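Thread on learning to sleep again after eleven years of night shifts. I worked nights at the Guerreiro bakery in Gikcombe until January. Putting this down for anyone else about to switch back to days.

1/ The first week I slept two hours at a time. I went to bed at 10, woke at midnight, and lay there until it got light. My body thought midnight was the start of work and wanted breakfast.

2/ I tried going to bed even earlier. Bad idea. I just spent more time awake in bed and got mad about it.

3/ What helped first was a fixed wake time. 6:30, every day, weekends too. Bedtime I left alone. If I wasn't sleepy I stayed up.

4/ Second thing was a chair. I used to read in bed. Now if I'm awake for more than 20 minutes I get up and sit somewhere else with the lights low, then go back when I start nodding.

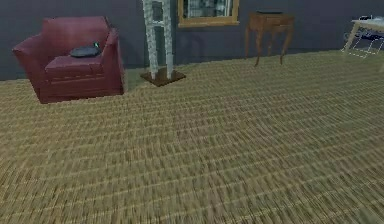

Red armchair, gray wall, window.

5/ Blackout curtains were great for sleeping days. For sleeping nights I took them down. Morning light does more for me than the alarm does.

6/ Coffee. On nights I drank it until 4 a.m. Now the last cup is at 11 in the morning. I had a headache for three days and then I didn't.

7/ I kept a log in a paper notebook. Bedtime, wake time, naps. I tried an app called Vesia first, but I was checking my score at 3 a.m. and that was its own problem. Deleted it.

8/ Naps are the hard part. After lunch I could fall asleep standing up. I allow one, 20 minutes, before 2 p.m. My worst setback was a Wednesday when I lay down at 5 and woke up at 9 – that cost me most of a week.

9/ For the hours when I'm up, I needed something dull to do. I play 2048 on an old handheld with the brightness all the way down. Best tile so far is 1024. Some nights I skip the game and think about flat water until my shoulders drop.

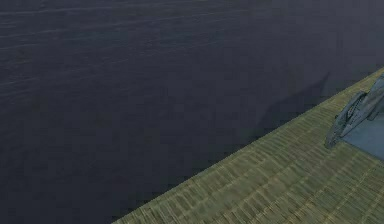
Iason Bakalis replied that the wake time was the only part that worked for him, and that it took until his second month on days before he stopped getting hungry at midnight.

10/ Same with the hunger, Iason. I moved dinner to 7 and kept crackers by the sink. The crackers lasted longer than I'd like to admit.

11/ Where I am now: six and a half hours most nights, one wakeup. I still can't sleep past 6:30 even when I want to. My sister on Femon Street thinks that's funny and calls at 6:35.

12/ If you're still on nights and sleeping badly, most of this works flipped around. Keep the curtains up, though.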